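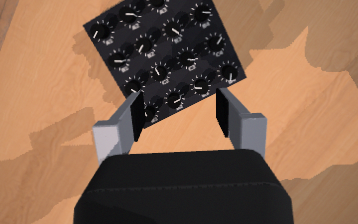

Home | Guides | Open Day | Visitors | Contact

How to run the knob panel demonstration for open day visitors

This guide is for colleagues who will stand at the Joditz station during the open day in March. I wrote it after my second year at this station, and I tried to put in it everything that I had to learn by asking. If you read it one time from start to end and then do one practice round, you will be fine.

What the visitors see

The demonstration runs in simulation. On the big screen there is a control panel lying on a wooden table, and a gripper with two fingers. The visitor chooses a knob, and the robot tries to turn it to the requested direction. One round takes 55 seconds, and a group should not be larger than 12 persons, or the people in the back cannot read the screen.

Before the doors open

1. Start the computer in the Grundby room and log in with the station account.
2. Open Skedix and load the scene called "Joditz panel". Wait until the shadows on the table appear. Before that, the scene is not complete.
3. Press Shuffle. This gives every knob a new random direction. Do it also between groups.
4. Set the arm speed to 50 percent. At 80 percent it works too, but the visitors cannot follow what the fingers are doing.
5. Run one round alone, with a knob in the middle of the panel.

With the group

Begin with one sentence about the task and then let somebody choose. Long introductions do not work well with families. I say: "Choose a knob, and tell me where the white line should point." Children like to choose a corner -- please let them, it is a good test.

Type the choice in the task box and press Run. The fingers open first, then the gripper comes over the panel, then it goes down and closes on the knob.
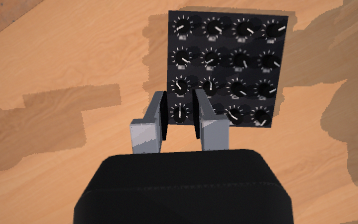 While the arm is moving, explain how to read a knob. The white line on the cap is the present setting, and the small marks in the ring are the steps. Ask the group to say which direction the line has now and remember it, so they can compare after the gripper has moved away. From the top camera the fingers can hide a knob, so do not ask about the result too early.

If something goes wrong

The gripper sometimes closes beside the cap and turns nothing. Press Back, then Run again. If it fails two times on the same knob, press Shuffle and continue with another one. Tell the visitors openly that it failed. Last year a teacher from Pärn wrote to us that her class liked the failed rounds best.

If the picture on the screen stops, close Skedix and open it again. You do not need to restart the computer. For all other problems call Fidel Arancibia, his extension is on the paper beside the door.

After the last group

Save the log, close the scene and put the keyboard back in the drawer. Please write down in the station notebook which knobs failed, also if it was only one time.

We use cookies to remember your language and to count visits. Accept | Settings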